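1/ Pasville regional scenery, version 2 notes. Posting these in order. If you flew version 1, delete the old folder before installing. The two share object names and the sim will load whichever it finds first.

2/ The main change is the mesh. Version 1 used a flat polygon for the whole airfield. The real runway drops 18 feet from the north threshold to the south one, and the new version follows it. Expect to float if you flare at the old height coming in from the south.

3/ Contents:

- Terminal with modeled check-in hall and departure level
- Staff canteen, upper floor, visible through the glass
- Two hangars, fuel farm, fire station
- Control tower with interior
- Perimeter road with the gate on the Quaye side

4/ Interior models load inside 400 meters only. Past that you get a baked texture. The swap distance is set in the config file under interior_range. Raising it costs frames, mostly in the canteen, where the tableware is separate geometry.

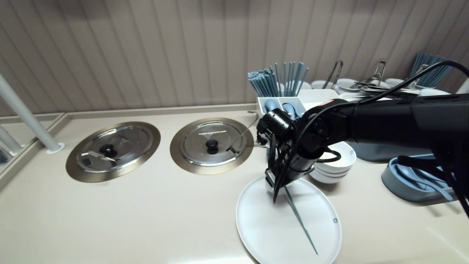 5/ **Textures**

Ground textures are 4K, buildings are 2K. A 1K pack is a separate download for cards with less memory. Night lighting is now emissive on everything except the fuel farm, which still uses the old light maps. I will redo it when the Prosora library updates its tank models.

6/ **Taxiways**

Taxiway B was renumbered from stand 4 onward. The signs match the current chart. The default AI traffic file does not, so parked aircraft can end up nose-in to the fence. Use the traffic file in the /optional folder.

7/ **Size**

959 MB unpacked. The object count went from 133 to a figure I have not bothered to total, because most of the new ones are instanced and cost next to nothing.

8/ **Known issues**

- Jetway 2 clips the wing of anything larger than a narrowbody
- Windsock ignores wind below 5 knots
- Grass shows through the apron edge at dusk with shadows on low
- Approach lights on the south end stay on at noon

9/ **Compatibility**

Works with the Wanolville city pack if Pasville sits above it in the load order. With the order reversed you get a row of houses across the south threshold. No conflict found with the Quaye coastline mesh.

10/ Installation: unzip, drop both folders in your scenery directory, restart the sim. Bug reports need your log file and the stand or runway you were on. A screenshot alone is not enough to trace anything.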